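1st April, Randside

In by eight. Left arm homed first time, right arm needed two attempts. Same fault code as before on the wrist joint, cleared by a power cycle. Logged it and moved on. Villads thinks it is the encoder cable. I think it is the connector, but we would have to take the cover off to find out and I don't want to do that in the middle of a test run.

Data

The whiteboard set now stands at 2,796 demonstrations. I spent the first hour going through the batch Tamunoemi recorded and threw out 152. Most were bad for the usual reason: the sponge is put down on the board at a tilt, the operator feels nothing through the leader arms, carries on wiping, and one edge of the sponge leaves a line of ink behind. The recording looks fine until the end. If we train on these the policy learns that a thin line is an acceptable result, and it will stop there every time.

The filter script did not catch them. It compares dark pixels on the board between the first and last frames, and a thin line passes. I have changed it to look for any connected dark area longer than a set length, after masking out the glare from the ceiling lights. The mask is crude. The reflection moves when the board is knocked, so a fixed mask is no use, and I ended up using a brightness threshold that also hides faint smudges. Good enough for sorting recordings. Not good enough for scoring.

Method

The question for this round is whether the policy should be told when it is touching the board. Plelton (the version from December) gets the head camera, joint positions and gripper openings, nothing else. It has to work out contact from pictures, and from the head camera the sponge looks much the same a few millimetres above the board as it does when pressed down. Yufang's suggestion was to add motor current from the right arm as an extra input. My own was to leave the inputs alone and weight the training so that the frames just before and just after contact count for more.

We agreed to run both, plus the unchanged version as the baseline. All three use the same demonstrations, same number of training steps, same seed. Wong's sampler handles the weighting. It needed one fix: it was counting padded frames at the end of short recordings as contact frames, so short recordings were being drawn far too often. Nerys found this by plotting which recordings had been used in the first 1,000 batches. I had looked at the loss curve and seen nothing wrong with it.

Test procedure, written down properly so that we stop arguing about it:

Board in the middle of the table. Digits in black marker, chosen from the printed list, placed by the person running the test and not by the person who trained the model.
Arms start from the same stored pose each time.
Time limit 300 control steps per stroke. If the arm has not lifted by then the trial is stopped and marked as stuck.
Score by eye from the final frame, two people, before either knows which version was running.
If the board moves, put it back for the next trial but keep the score.

The last rule was disputed. Lungile's view is that a moved board is a separate failure and should have its own column. I agree, and it now has one, but the score stays as well.

Results

Baseline: cleans the middle of the board well and is poor near the edges. It tends to lift too early on the right-hand side. Two trials stuck, both with the sponge hovering over the board and the arm making very small movements back and forth.

Weighted: better at the moment of contact, with fewer hovering cases. It presses harder than the baseline, which I did not expect, and the board moved more often as a result. The edges are no better.

Motor current: mixed. Contact is clean and the arm lifts at the right time, but it reacts badly when the cable under the right gripper drags on the table edge. The current rises, the policy takes that as contact, and it starts the wiping motion in the air. Yufang says we can subtract a model of the arm's own load. Possible, though the cable is not part of any model we have, and its drag changes with where the loop happens to hang.

The digit 7 is the worst case for all three versions. The long diagonal gets wiped in one pass and the short top bar gets left. With 2 the curve forces a second pass and the whole digit usually goes. I suspect this comes from how we demonstrate it, with everybody making one long sweep down the diagonal. Should be checked against the recordings before anyone writes it down as a finding.

Brosutow, on the second machine, is still running the baseline with a different sponge, so no comparison between rigs yet.
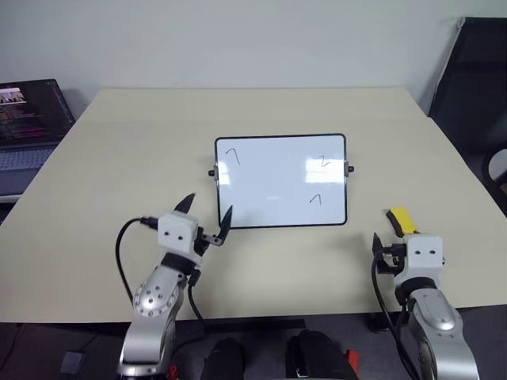
Sponge in the right gripper, a single stroke at the upper left of the board:

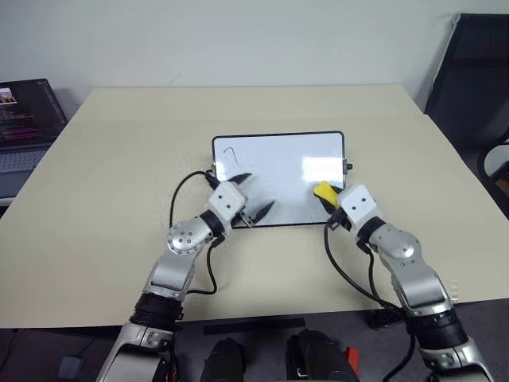

To do

Route the right gripper cable along the arm and repeat the motor current trials before touching the load model.
Ask Tamunoemi for a batch with the top bar of the 7 wiped first.
Rerun the old filter and the new one on the full set and keep the list of disagreements.
Try the weighted sampler with the contact window cut by half.
Rubber feet for the board. Lungile is against this until the moved-board column has enough in it to be useful, so hold off for now.
Wrist joint: swap the cable first, then the connector.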